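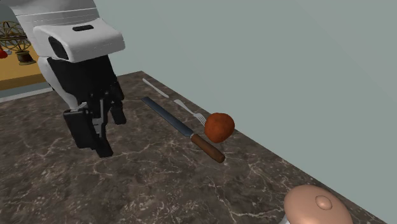
# Haverford Allotment Labels

A dataset of 2,120 plant labels, copied out by hand from the allotments at Haverford and Bradden. Each row holds what somebody wrote on a stick, a lolly stick, a slate or, in 3 cases, a shoe.

We use cookies to improve your visit. Accept all | Manage choices

## What's in it

labels.csv has one row per label, with these columns:

- site: haverford or bradden
- text: the wording as written, spelling included
- crop: what the label claims
- found: what was growing there in August, if anything
- legible: yes, no or hopeful

Nearly 1,000 rows come from Bradden, where people label everything, including the path. Haverford growers prefer to remember what they planted, and the found column shows how that went.

## How it was made

We walked the rows on Thursday evenings with clipboards and typed everything up afterwards. Plot numbers were dropped before release, as a few growers felt strongly about their carrots. Crop names were matched against the Flomora word list, which knows a great many orchids and had to be told about swede.

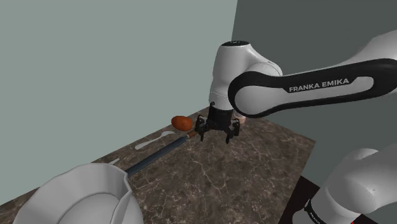

Traltska wrote in to ask why "courgette" and "zucchini" are kept as separate crops when they plainly come off the same plant, and whether "marrow" is a third crop or a courgette that was left over a holiday. Fair points, both. The crop column follows the label, so all three stay. A merged column is planned for the next version – the marrow question is still open.

## Known problems

- Rain. Most of the "legible: no" rows are felt-tip.
- "Mixed" appears as a crop. We have no idea either.
- Dates on labels were copied without checking the year, and some of the leeks must be very old by now.
- Please don't use this to estimate harvests. It records intentions.

## Licence

Free to use and share with credit. Corrections are welcome through the issues page, ideally with the row number.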